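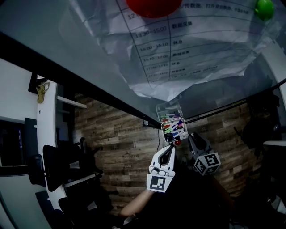

Green, blue, purple, red and pink, all in one small clear box on the glass.

Search articles, recipes, people Search

I have been thinking about felt pens since May, when my neighbour Shobha Nambiar invited me in for tea and I came home two hours later with ink on my cuff and a great many opinions about storage.

Shobha taught infants at Clirkau for 29 years, and she maintains (quite fiercely, with a biscuit in her hand) that people throw away perfectly good pens simply through keeping them badly. Hers live in little see-through boxes, never a tin and never a drawer, and she packs them in snugly so that they can't roll about and lose their caps. "If you can see the colour you'll use the colour," she told me, and I must say my own drawer at home, with its five dried-up yellows, rather proved her point.

A box with two levels is the nicest sort, I think. You can keep the bottom full to bursting and leave the top for the few you reach for every day, which in my case would be the greens and reds, as I am a great one for ticking and underlining. Lay them flat if you can! Stood on their ends, the ink wanders off to one side and you get that sad, scratchy line.

Then there is the matter of the table. I used to be sniffy about glass tops, all those fingerprints, but a slip of the pen wipes away with a damp cloth, and you can slide a sheet of paper underneath and read it while you work. A timetable is just the thing. Shobha's old staffroom at Shetty had one under the glass for so long that it had gone quite soft and creased, and everyone still looked at it before putting the kettle on.

She buys her boxes from Bastis, at the bottom of the hill, where they keep them behind the wrapping paper and you do have to ask. I bought 2 and filled both before supper, with over 20 pens left on the kitchen chair waiting for a third.

Enjoyed this? Sign up to the Zamness newsletter for home and garden stories every month. You can unsubscribe at any time.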